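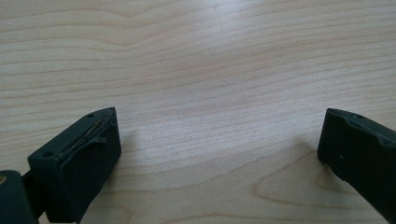 Gripper cam view, fingers open, bare table. Attached to ticket 969.

Ticket 969 - Zinodeck hand gripper, left finger slow to close
Site: Galindo bench cell
Opened by: Ximeng Xue
Date: 9 May 2022
Status: waiting on parts

Problem
Left finger lags the right on close. Small parts get pushed sideways before the right side touches. Open is fine. Operator says it started after the finger blocks were swapped, no error on the Usico controller.

Log
Power cycled, rehomed. No change.

Opened all the way over the table to check the camera view. Both fingertips in view, nothing between them. Right one has a tiny white speck on the inner face, wiped it with a dry cloth, not related I think. Picture a bit soft, leaving lens alone for now.

Checked the linkage behind the left block. Stiff by hand near end of travel. Right side moves free. So mechanical, not the controller.

Backed the joint screw off a quarter turn. Better but still drags. Cleaned the pivot, one drop light oil, wiped the extra. Ran 30 cycles, lag mostly gone, came back a little by the end.

Put closing force back to 700 in settings, somebody had it higher. Dont raise it to get past the drag, it just hides it and chews up the pivot.

Pulled the pin. Worn on one side, can feel the step with a fingernail. Put it back for now so the cell can run foam blocks only. No small parts untill replaced.

Parts
Pivot pins, qty 2 (doing both sides). Ordered from Conside. Asked for bushings too, no answer yet.

To do when pins arrive
- swap both, check free travel by hand before power
- rehome, rerun the 30 cycles
- redo camera focus, glare off the table is strong toward the middle, try turning the overhead light down first
- close ticket if no lag

Update: Conside confirmed the pins, bushings still open. Leaving ticket with me. - Ximeng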